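**Girkard reports new training method for handling soft packaged food**

TROLTHOLM, February. Researchers at Girkard have trained a two-armed robot to pick retail snacks using 154 human demonstrations per item, down from 900 in their earlier work.

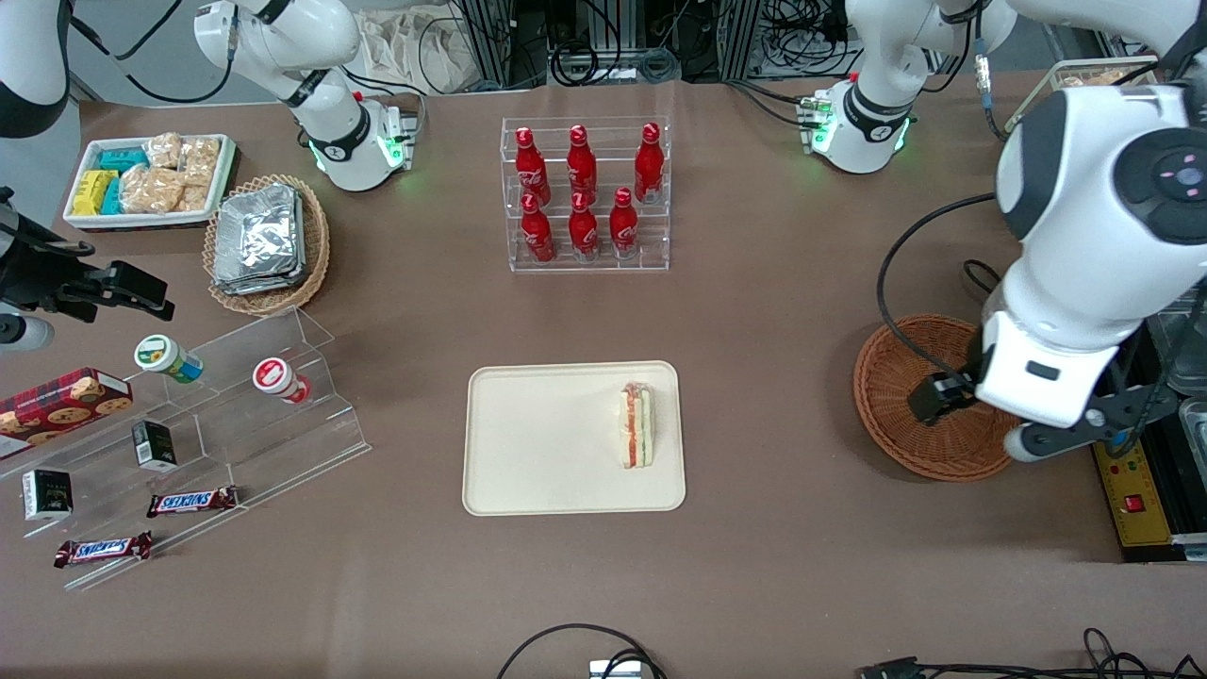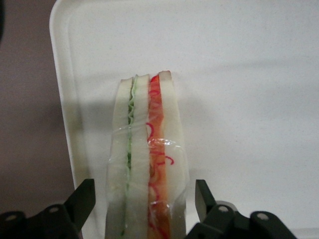
A wrapped sandwich between the gripper fingers, seen from the wrist camera.

The method, called Brorkine, combines a fixed view of the table with a close view from the wrist. The team ran 611 test picks across three table layouts. Soft items remain the hardest, said project lead Meifang Ding. "Bread gives way before the motors register much force, so we lean on the close view," she said.

Code will be released this spring. Press contact: Iker Barrios, Girkard.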